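The tabletop pitch mats sold by Zuldale are cut at its workshop in Brelloswood, and the product lead there says the edge decides how long one lasts. "An unstitched mat starts to lift at the corners. We round the corners slightly and stitch the border in dark green, 3 mm in from the cut."

The light and dark mowing stripes are printed first, the white lines second. "If the halfway line drifts, it misses the middle of the center circle, and people see that before anything else." Mats with visible drift are pulled and used for wear tests.

Storage matters too. The lead advises rolling with the print outward - never folding - and leaving a new mat flat for 15 hours before play. A white tabletop is the preferred surface for inspection, as a bowed edge shows up clearly against it.

A larger size is planned for August. "Same border, same thread. Only the line width changes."

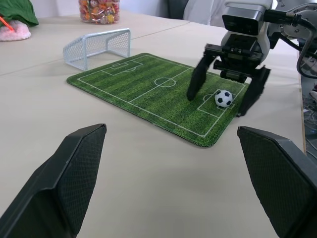 Contact | © 2023 Zuldale | Back to top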